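Folding small cloths: a conversation with the linen room lead at Clasevton

2nd April

Clasevton supplies table and cleaning textiles to cafes, clinics and small hotels. Its linen room handles napkins, wipes and hand cloths, most of them in plain colors. We spoke with the lead of the folding section about cloth size, edge handling and why small pieces take more care than large ones.

The section lead has worked with flat textiles for most of a career, first on sheets and then on what the trade calls smalls. The difference, the lead says, is mainly one of proportion. "On a sheet, an error of half an inch disappears. On a cloth you can cover with your hand, the same error is the whole job. The stack leans and the count bundle will not close."

A standard bundle at Clasevton is tied flat and stored on open shelving. The current stock list has 344 lines, of which 257 are single-color. The lead prefers single-color goods for setting a folding method. "There is no print to follow and no stripe to line up. You have only the edge to work from, so the method has to be right."

The method begins with the surface. Clasevton moved to white tabletops in November, replacing a gray laminate that had been in use since the room opened. The lead gives two grounds for the change. A dark or strong color shows its outline clearly on white, and lint is easy to find and wipe off between batches. The tops are cleaned at the start of each run and left bare apart from the work itself.

Position on the table comes next. The cloth is placed near the front so that both ends can be reached without stretching. It does not have to be square to the table edge. "People spend time straightening the piece to the table," the lead says. "The table is not what you are folding to. If the cloth sits a little on the slant, leave it. Square the cloth to itself."

Both ends are then held before anything is moved. The lead is firm on this. A soft piece held at one end will turn around that point, and the far corners will drift. With both ends held, the middle stays where it was put. 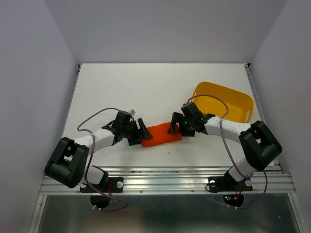

Orange-red cloth on a white tabletop, held at both ends.

Grip produces its own faults. Any hold on a thin cloth will raise small folds close to the point of contact, and the lead separates these from creases. A contact fold lies at the end of the piece and normally drops out when the hold is released and the surface is smoothed once. A crease runs into the body of the cloth and stays. "If the fold is only at the grip, carry on. If it travels toward the middle, let go, flatten and start again. Do not try to pull it out. Pulling gives you a longer cloth on one side and a shorter one on the other."

Rounded edges are a separate question. Clasevton buys part of its range from Kinnunen, which supplies both square-cut and rounded pieces. The rounded ones wear well at the corners but give no sharp point to match. For these the lead folds to the long side and ignores the corner. The two long sides are brought together, the fold is pressed from the center outward, and the ends are checked last.

We asked about pressing. The room uses the flat of the hand for cotton and a smooth block for anything with a raised surface. Heat is not used on smalls. The lead tested a heated plate from Plekitz on a run of 319 cloths and returned it. "It made a very good crease – and then the customer had to open a cloth with a very good crease in it. For a napkin that is fine. For a wipe it is a nuisance."

Finished pieces are stacked with the fold facing the same way throughout, so that one cloth can be lifted without opening the next. The largest order on the board during our visit was for 1,094 hand cloths, to be packed in Markusura cartons with the folds toward the opening.

The lead's next task is a revised fold for the square-cut line, in thirds instead of halves. The trial bundles fit the shelf but sit higher in the carton, and the carton depth has not yet been settled.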